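Garby cell: setup and upkeep notes

These notes cover the two-arm tabletop cell at Irkdale, known in the logs as Garby. They are for whoever is on shift and has to bring the cell up, keep it running or put it right. Task definitions and recording formats are in the Skurville repository and are not repeated here.

Last revised February 27, 2020. Maintainer: Manuela Bassi.

Layout

Both arms work over one table with a brown covering. The arms are addressed as left and right, as seen from the head camera. Each has its own controller and its own stop button. The white plate at the near edge is held by 4 bolts and is the reference for calibration. Do not loosen it to make room for anything.

Kitchen tasks use the light wooden board with the metal handle loop, placed near the far side of the table with the handle to the left. The lemon slices and the yellow plastic knife go on the board. Cups are handled one per arm, glass on the right and metal on the left.
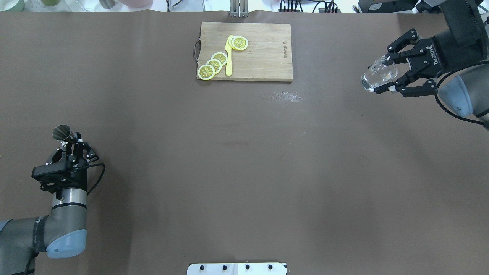
Starting up

1. Check that both stop buttons are pressed in.
2. Power the right controller, then the left. Wait for each to report ready.
3. Open and close both grippers once with nothing in them.
4. Run the home routine at low speed.
5. Run check 604. It moves each arm to 4 poses over the table and compares the camera reading with the joint reading. If it fails twice, recalibrate.

Cables

Each gripper cable needs a loose loop at the wrist. Too short and it pulls at the connector when the wrist turns; too long and it catches on the table items. Turn the wrist through its full range by hand after refitting a cable. The left cable was replaced in November after the connector worked loose.

Gripper care

Wipe the finger pads at the end of each shift. Inspect them every 2000 cycles and change both pads on a gripper together. Set the force back to the glass profile before any task with the glass cup. The profile is not kept through a power cycle.

Table covering

Clean with a damp cloth only. Marks that do not come off should be entered in the log with their position.

Known problems

The Ghasemi driver sometimes reports a gripper as closed when it has stopped on an object. Read the width value instead.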